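Shared kitchen and bench room, Sellby building. Monthly walk-through, May, done on Thursday before lunch.
Checked by: Tsehay Lemma. With me for the first half: Berhanu Kumsa.
Copy to: Birdie Ridgeway, Omgate office.

Marks: **OK** = good, **FIX** = must be repaired or changed, **ASK** = I could not decide alone.

## 1. Doors and floor

- [x] Main door opens fully and closes by itself. **OK**
- [x] Back door is not blocked. **OK** Last month two crates were standing there, now they are gone. Thank you.
- [ ] Floor mat by the sink lies flat. **FIX** One corner is curling up again. Berhanu put his foot on it to show me and the shoe went under at once. Tape did not help the last time, so please order a new mat.
- [x] Emergency light over the door. **OK** Tested with the button.

## 2. Fire and electricity

- [x] Extinguisher is on its hook, pin and seal in place. **OK**
- [x] Fire blanket can be reached without moving anything. **OK**
- [ ] Cords and plugs. **FIX** The kettle cord has a hard bend near the plug and the cover is a little open there. I unplugged the kettle and put a paper on it. Please do not remove the paper until Mesfin Kassa has looked.
- [ ] Extension cord behind the refrigerator. **ASK** It is permitted for 3 devices and there are 3 devices, but it lies where water can come if the tray is overfull. Can it be fixed on the wall?
- [x] Stove knobs turn to zero and stay there. **OK**

## 3. Cold storage

- [x] Refrigerator door seal is clean and holds a sheet of paper. **OK**
- [x] Thermometer is present and easy to read. **OK**
- [ ] Names and dates on all boxes. **FIX** The box on the lowest shelf has a name but no date. Shewit Mamo says it is hers and she will write it.
- [x] Raw meat is under the other food. **OK** There was no meat this time.

## 4. Food on the worktop

- [x] Fruit and vegetables are in a closed bag or a box with a lid when they lie on the table.
- [ ] Tools are kept apart from food. **ASK**
- [ ] Every bag has a label with date. **FIX** 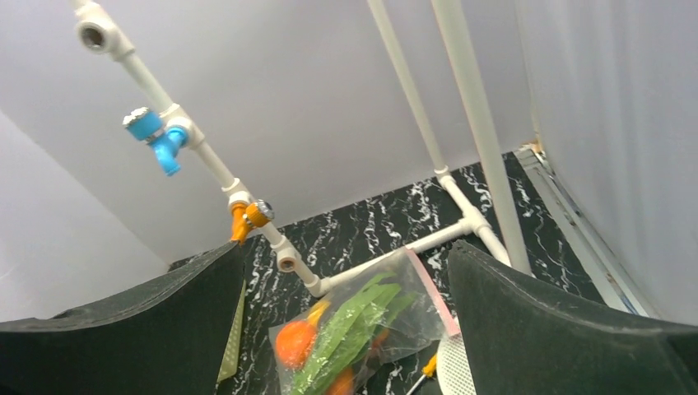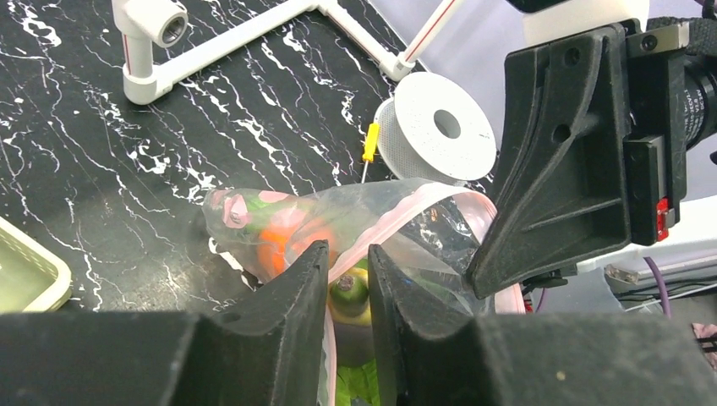
My comment for this section is longer than usual, because it is the point where people disagree with me. The rule from Omgate says only that food on a worktop must be "protected," and Berhanu thinks that any bag is enough for this. I think a bag with a real closing is better than a bag which is only folded over, and I would like this to be in the rule with clear words. The clear bag with the pink strip is the sort I mean, as you can see the orange and green things through the plastic without opening it, and the person who checks does not need to touch anything. What I ask from everybody is to run two fingers along the whole closing, from one end to the other, and then to press lightly on the bag. If air comes out, it is not closed. I ask also that you leave some free space in it, as a bag that is too full opens by itself when somebody lifts it.

About the tools I marked **ASK** and not **FIX**. In the first picture there is a small tool with a yellow handle beside the bag. The plastic is between them, so for me it is not dangerous, but I would prefer that small tools go back in the drawer when food is on the same table. A pointed thing can make a hole in a thin bag and you will not see it. Birdie, please decide if we write this as a rule or only as advice.

Labels: use the white stickers from the drawer under the microwave. The roll had 75 stickers when it was new and it is almost finished, so please add it to the order. Write the date on the sticker first and put it on the bag after, then the pen does not go through the plastic.

## 5. Worktop and sink

- [x] Black worktop, no cracks at the front edge. **OK** I went along it with my hand. On a dark surface with white veins it is difficult to see crumbs and small chips, so the hand is better than the eye.
- [x] Free passage between worktop and wall. **OK** I measured 900 mm, the same as the minimum on the Flaltley sheet. Please do not put a chair in this place.
- [ ] Drain runs freely. **FIX** It is slow on the left side. Not urgent.
- [x] Hand soap and paper towels. **OK**
- [x] Knives in the block or in the drawer. **OK**

## 6. Waste

- [x] Bins have lids. **OK**
- [ ] Food waste is taken out daily. **ASK** The list on the wall has no signature for two days. Maybe it was taken out and somebody forgot to sign. Mesfin will ask the evening group.
- [x] Cleaning products are closed and not stored above food. **OK**

## 7. First aid

- [x] Box is in its place and the cover opens easily. **OK**
- [ ] Contents are complete. **FIX** Blue plasters are missing, the small size. There should be 14 in the box by the list inside the cover. The Tesfamariam shop has them, or they can come with the sticker order.

## To do, with names

| What | Who | When |
|---|---|---|
| Look at kettle cord | Mesfin | before anybody uses it |
| New floor mat | Birdie | next order |
| Stickers and blue plasters | Birdie | next order |
| Date on the box, lowest shelf | Shewit | today |
| Drain, left side | Berhanu | before end of May |
| Decision on tools and bags | Birdie | before next walk-through |

Section 2 was checked without Berhanu, he had a phone call. He has read it after and he agrees, except for the extension cord, where he would like to see the wall first.

T. Lemma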